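Plemell Community Help > Small workshops and classrooms > Buying and budgeting

Budget for two small tabletop arms: what do people forget to include?

Posted by Yensuk, Aug 2, 2021

Hello to everybody. I am preparing a purchase plan for our evening technical club and I would be thankful for advice from people who have already done this. We want to buy two small robot arms of the desktop kind, with servo motors, which the members will use for simple picking and sorting tasks. We have a sum of 2073 euros for the whole thing and it must be spent before the end of March. What remains after that date goes back to the general money of the club and we will not see it again.

My first plan was very simple. I took the price of the arm kit, multiplied it by two, and saw that there was a good amount left. Then I visited a colleague in another town who has one arm on a table, and I became less sure. There is the arm, yes, but there is also the power, the cables, the control board, something to pick up and something to put it into. None of this was in my table of costs. 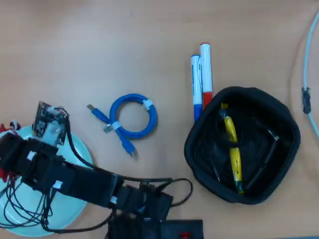 So I made a second list. It has a column for the arm itself and a column for everything that sits next to it: USB cables, cable ties, a soft basket or a box to sort into, a plate, markers and other light things to pick. I also put in hand tools. My difficulty is that I do not know how large the second column should be. If I put too little, we will stop in the middle of the first month. If I put too much, I can buy only one arm, and then half of the group sits and watches.

I would like to know three things. What share of the money do you keep for small parts? Do you buy spare servos at the same time as the arms, or do you wait until one is broken? And is it sensible to buy one arm now and the second one later, when we know more?

The tables are ordinary wooden tables and we cannot drill into them. We have one laptop that is good enough and a second one that is slow.

Provavness
Member, posts mostly in Buying and budgeting

I did this for a school club and I will try to go in your order.

Small parts: we kept 30 per cent and it was right for us. In the first year you buy everything from zero, so it is more than you will need later. Please write the parts with real prices from a shop and do not leave it as one line called "various". The person who signs will cut a line called "various" first, it happened to me.

Spare servos: buy them together with the arms. In our case one servo at the gripper went bad early, after the members let it push against the table for too long. The delivery of one small motor cost nearly as much as the motor, and we waited for it for weeks. If you order with the arms, the delivery is paid already. Take two of them, and check first if all joints use the same type. In some kits the shoulder has a stronger one and the number on the label is different.

One arm or two: with your deadline I would not wait. You wrote that the rest of the money goes back in March, so "later" means from another budget, which maybe will not exist.

Some lines I would add to your second column:

Clamps for the table, as you cannot drill. Look at how thick the table edge is before you order.
A separate power supply for each arm. Do not plan to share one.
Longer USB cables than those in the kit, one for each arm and one spare.
Cable sleeves or at least more ties. Thin wires along the arm get pulled when it turns, so leave enough slack at the joints.
A power strip with a switch that a person can reach without leaning over the arm.

For the things to pick up I would spend nothing. Ask the members to bring old pens, caps, small boxes. Light things with straight sides are the easiest at the start.

About the slow laptop, test it before you buy anything. If it cannot run the control software you have one arm standing still, and a second-hand computer would eat all your reserve.

Graltden
New member

Just buy one good arm. Two cheap ones are two times the trouble. We have one and people take turns and it is fine.

Provavness
Member, posts mostly in Buying and budgeting

I respect this opinion, but it depends on the size of the group. With four people one arm is enough. Yensuk did not write how many members there are. If it is a big group, I would stay with two. Also, when one is under repair, the evening is not lost.

One more point that I forgot. Ask the seller if the price includes assembly. Ours came in bags, and we needed around five evenings before the first arm moved. If your members like to build, this is good, but put it in the calendar and order early in the winter.

Yensuk
Original poster

Thank you both. We are a bigger group, so I will plan for two arms. I have changed "various" to separate lines and measured the table edges. Tomorrow I test the slow laptop.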